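Grillport toy library opens its doors in the old ticket hall

Grillport has its toy library back, and what a return it is. The doors of the old ticket hall on Ferry Road opened at nine in the morning, and by half past the pushchairs were parked three deep along the railings. Inside there were children on the floor, grandparents on the floor, and at least one councillor on the floor trying to get a wooden train over a bridge.

The library, called Lunura, lends toys in the same way that the building next door lends books. You join, you choose, you take things home for three weeks and then you bring them back and choose again. Membership is free for anyone living in Grillport or in the villages on the Dostau road, and there are 200 toys on the shelves to begin with. Everything from rattles to a marble run that took two adults to carry in - and that was borrowed before ten o'clock!

Older readers will remember the first toy library, which ran from a room above the swimming baths until the baths were knocked down. Its stock went into storage and a good part of it was still in fine shape when the boxes were opened last spring. The rocking horse has a new mane. The puppet theatre has new curtains, sewn from a pair that used to hang in the ticket hall itself, dark green with a gold edge. They look wonderful.

Anas Berrada has run the project from the start and was plainly delighted with the turnout. "I had a speech ready and I never gave it," he said. "You couldn't have heard it anyway. I'd much sooner have the noise."

He is particularly pleased with the way the hall has been laid out. The ticket windows have been kept and are used as the lending desk, so that children post their choices through the hatch and get them back in a cloth bag with a label on it. The long benches are still there too, sanded and repainted, and the big clock has been mended. Under it is the baby corner, with a thick rug and a low rail to pull up on. Games and jigsaws have the far wall, where there are tables for people who want to try before they borrow.

Each toy comes with a card listing its parts and saying what age it suits. Things that light up or make a sound go out with working batteries, and the library asks for the flat ones back so that they can go in the recycling bin by the door. Building sets are weighed on the way out and on the way in, a trick borrowed from the library in Dostau, and a far quicker one than tipping everything out and going through it piece by piece with a queue waiting. 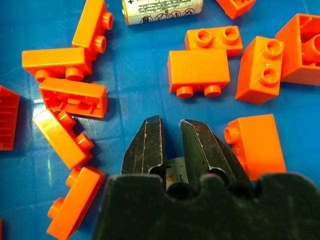 Baiba Petrauskas thinks the best thing about the scheme is that children get bored, and are allowed to. Her two sons had asked for a garage with a lift for most of last year, she said, and she had been on the point of buying one when she heard that the library was coming. "They'll play with it day and night for a week, and then it'll be dinosaurs. Fine! Back it goes, and some other family gets the lift." She left with the garage under one arm and a bag of hand puppets she admitted were for herself.

Not everybody was there for small children. Aivar Hunt had come in out of the rain to ask about the jigsaws and went home with a harbour view and a promise that more were on the way. He would like to see a jigsaw swap in the evenings, with tea, and he has already put his name on the noticeboard to start one. There were four names under it by lunchtime.

The tea, incidentally, is very good. It comes from Bite, the café across the road, which has put a counter in what used to be the left luggage office. There is soup at midday, a short list of sandwiches, and a cheese scone the size of a saucer. The counter keeps the same hours as the library, and you don't have to be a member to use it.

The work on the hall took seven months. The roof was sound but the floor was not, and a stretch of boards near the platform doors had to come up and be replaced. The heating is new, the toilets are new, and there is now a ramp with a proper handrail at the side entrance, where before there were two steep steps and a loose mat. Most of the joinery was done by Ott Laur, including the shelves, which are built in three heights so that even crawlers have a row of their own. He stayed for the whole of the opening morning and tightened a hinge or two while he was at it.

Money for the building came from the town council and the harbour fund, and the rest was raised in the town - a sponsored swim, two quiz nights and a plant sale that sold out in under an hour. The council has agreed to cover the rent and heating for the first two years. After that the library hopes to pay its way partly by hiring out party boxes, which hold enough games, bunting and dressing-up clothes for 20 children. A box costs 40 euros for a weekend, and the pirate one is booked well into spring.

More sessions are planned once the opening rush is over. Nisha Sisodia will lead a singing half hour for babies in the mornings, and there will be a mending table once a month where people can bring in their own broken toys and learn how to put them right. Doll's arms, wobbly wheels, music boxes that have gone quiet, all welcome. In December the hall will host a toy swap, with the puppet theatre performing in the afternoon. The play hasn't been chosen yet and suggestions can be posted through the ticket hatch.

Gifts of toys are also welcome, as long as they are clean, complete and sturdy enough for a busy life. The library can't take soft toys or anything with a cracked casing. What it would dearly love is more outdoor things for the summer, such as scooters, stilts and skittles, and board games in languages other than English. Please ring the desk before bringing anything large, as the storeroom is small and already holds a spare rocking horse.

Lunura is open from nine until four, with late opening until seven once a week. To join, bring something with your address on it. Children can have a card in their own name from the age of five, and they get to stamp it themselves.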